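Bench notebook, finishing room
May, started 7:40 a.m.

Third session on the pale tabletop for the Dernen job. Previous two pages cover stripping and the sanding argument, so I won't go over who was right about the grits (me, mostly).

Came in to find my note from last night still taped to the lamp: "DO NOT TOUCH, CURING." Next to it, in Godfrey's handwriting: "touched it, feels fine." So the top has been inspected. I went over it with the raking light anyway and found one dull patch toward the back, about the size of a saucer, where the second coat went on thin. I was talking to Lai-ching when I wiped that part. She says this is not a technical explanation. I've written it down anyway.

Where we are with the finish:

Coat one, Mastix hard oil, thinned, wiped on with cotton, left 20 minutes, wiped off. Raised the grain a little.
Scuffed by hand with the gray pad. Vacuum, then a tack cloth, then a second tack cloth after I dropped the first one on the floor.
Coat two, same oil, not thinned. See saucer.
Coat three planned for today, after lunch if the room warms up.

The color is the real question. Jiahui has the client sample board on her desk and came down with it at 9:15 to hold it against the top. Under the ceiling lights they match. By the window ours is a shade creamier. She took both over to the window, then held the board in the doorway, then out in the corridor, and by then three people had opinions and Detlef had a theory about the bulbs. His theory is that the client has bad ones. He may be right, but I can't put it on the invoice.

What I like about this piece, and what I'd like left alone, is the grain. The lines run long and curved on the diagonal, bunch up, and then open out again into wide plain bands. Anneliese wants a white-pigmented oil to keep it from yellowing, and she has a point for a table that will live near a window. My worry is that pigment settles in the tight clusters and turns them chalky, and then the best part of the top looks like someone spilled flour and gave up. We agreed to test it on the offcut before either of us says anything else on the subject. The agreement held for most of the morning.

Glare is the other thing. The Dernen people asked for "no shine, but not dead," a sheen level I have yet to find printed on a can. With two coats on, the wood washes out where the light hits it and you lose the lines completely until you move your head. I don't mind that at a dinner table, where people move their heads. Jiahui minds it. She would like it flatter, and she is the one who has to talk to them.
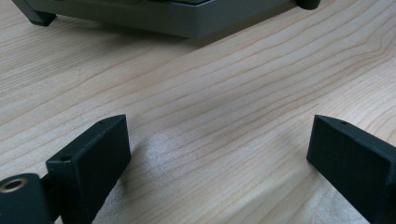 Tabletop, pale wood. Grain goes faint in the reflection across the middle; easier to read toward the right edge.

Offcut test, 10:50. Taped it into strips and labeled them on the tape, having learned from the Khaemba shelves what happens when you label them in your memory.

Strip A: Mastix clear, two coats, as on the top.
Strip B: the same plus a third coat, buffed with the white pad.
Strip C: pigmented oil, one coat over bare wood.
Strip D: Bruvard matte wax over one coat of clear.

Early impressions, for whatever wet finish is worth. C looks good on the open bands and, as feared, a bit floury where the lines crowd together, though less than I had predicted out loud. Anneliese has been gracious about this, by her standards. D is flat all right. It also takes a fingerprint like a police station. A and B I can't tell apart yet. Godfrey says he can, but he read the labels first.

Coffee ring test goes on all strips tomorrow once they've had the night. Use the chipped mug, and please use actual coffee this time. Last time somebody used tea and then defended it.

1:30 p.m. Room still cool. Put off coat three. Did the underside instead, which had been waiting since the first session and which no client has ever complimented. One coat, wiped off, rags hung flat over the outside rail to dry. Do not ball them up. Detlef, this is for you, with affection.

Also found a shallow dent on the underside near the back corner. Steamed it with a wet cloth and the iron, two goes, and it came up most of the way. Leaving it there. I know when I'm ahead.

Still to do:

Blend the saucer patch before coat three. Light scuff only.
Order more gray pads, we're down to 3.
Ask Jiahui if the client would come and look at the strips in person, bringing a bulb.
Find the good tack cloths. Lai-ching says they're in the drawer marked "screws."

4:45 p.m. They were in the drawer marked "screws." Top covered with the paper tent, new note on the lamp. Godfrey has initialed it.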